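How do I keep a shopping list from emptying every time the page reloads?

Posted in Web Development Help, Skorodville Community Boards
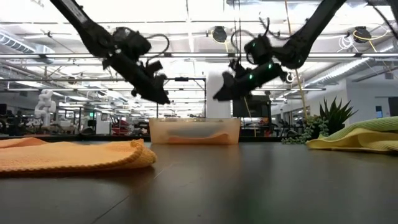
Silvana Bezerra
November 7, 2019

Hello everyone, and thank you in advance for your patience with me! I'm building a small page for my sister's seed shop, Medeiros, where customers can tick the packets they want and then print the list. I followed a tutorial and the ticking works just fine. My trouble is that if somebody refreshes the page, or goes to the planting calendar and comes back, the whole list is empty again. There are 397 kinds of seed in the catalog, so you can imagine how annoying it is to start over. I keep the picks in an array called picks at the top of my script. Do I need a database for this? I would really like to avoid one - I only started learning in September.

Montri Khunthong

Hi Silvana, what a lovely project. You don't need a database for this. An array in your script lives only as long as the page is loaded, so a refresh wipes it clean. What you want is localStorage, which is built into the browser. After every change to the list, save it:

localStorage.setItem('picks', JSON.stringify(picks));

Then, at the top of your script, where you now have the empty array, write this:

let picks = JSON.parse(localStorage.getItem('picks')) || [];

The part after the two bars gives you an empty array for first-time visitors who have nothing saved yet. You'll also have to go through the saved picks when the page loads and tick the matching boxes again, which I forgot to do the first time and spent a whole evening scratching my head over. Save the item numbers only (538, 328 and so on) and look up names and prices fresh from the catalog, or people will be printing last year's prices.

Valquíria Lopes

just use cookies, works for me

Gisela Brandes

Montri's way is the one I'd go with too. One small thing to add, if I may - the saved list stays in that one browser, so a customer who picks seeds on her phone won't find them on her laptop. For a list to print that's probably fine. And do put in a "Clear my list" button that calls localStorage.removeItem('picks'), empties the array and unticks the boxes.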